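# Plurdale used car listings

Asking prices and basic details for used cars offered by dealers in and near Plurdale, collected from public listing pages. One row is one car at one dealer. Version notes are at the bottom.

Last updated: Dec 24, 2022

## What is in it

The main file, `listings.csv`, has 950 rows. A second file, `dealers.csv`, has 74 rows and links to the first by `dealer_id`. Both are UTF-8 with a header row and commas as separators.

## Columns in listings.csv

- `listing_id` – text, unique
- `dealer_id` – text, matches `dealers.csv`
- `make`, `model`, `trim` – text, as typed by the dealer, lightly cleaned
- `model_year` – four digits
- `odometer_mi` – miles, whole number
- `fuel` – gas, diesel, hybrid, electric, other
- `gearbox` – manual, auto, unknown
- `price_usd` – asking price before tax and dealer fees
- `price_first_usd` – the first price recorded for that car
- `days_listed` – days between first and last time the listing was found
- `certified` – yes, no, blank

A blank in `certified` means the page did not say. Please don't treat it as a no.

## How it was collected

Listings were read once a day with a small script called Tikex, which saves the page text and pulls out the fields above. Collection started in June. Pages that failed to load were tried again the next morning. If a car was missing two days in a row it was marked as gone, and the last price seen was kept.

Gone does not mean sold. Dealers move cars between lots, send them to auction, or take a page down to fix a typo. There are no sale prices anywhere in this data.

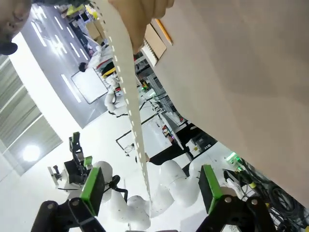

Sillanier wrote in to ask why the same pickup showed up under two dealers with prices $612 apart. Both rows are real listings. The truck was advertised by two branches of one group, and one branch had folded its prep fee into the price. The pair has been left in, and `dealers.csv` now has a `group_id` column so you can find others like it.

## Known problems

Trim names are a mess. One dealer writes "Limited", the next writes "LTD", and a third leaves it out. I fixed the obvious ones by hand and left the rest alone.

Odometer readings under 100 are almost always demo cars or a missing zero. They are kept as found. Filter them out if you are fitting anything on mileage.

Private sellers are not covered at all, so older and cheaper cars are thin on the ground. If you want to say something about what people in the area pay for a first car, this is the wrong file.

Hybrids and plug-in hybrids share one label. Most dealer pages did not separate them.

## Loading it

Read `listing_id` and `dealer_id` as text or you will lose leading zeros:

 import pandas as pd
 cars = pd.read_csv("listings.csv", dtype={"listing_id": str, "dealer_id": str})

## License and use

Free to use and share with a link back to this page. Dealer names are replaced by codes. Phone numbers, plate numbers and VINs were removed before the files were saved.

## Versions

- 1.2 – added `group_id`, fixed fuel labels on diesel vans
- 1.1 – added `price_first_usd`
- 1.0 – first release

Category: Datasets / Cars and Transport / Prices

Comments

**Caron**
Thanks for keeping the first price as a separate column. Any chance of a dated history for each car? I'd like to see when the cuts happen.

**reply from maintainer**
The daily prices are saved but the files are large and untidy. Maybe in the next version.

**mk_wagon**
The gearbox column has "Auto" and "auto" in it. Easy fix with lower() but worth a note.

**oldsedan**
Does the price include the destination charge on the nearly new ones? Two I checked did, one didn't.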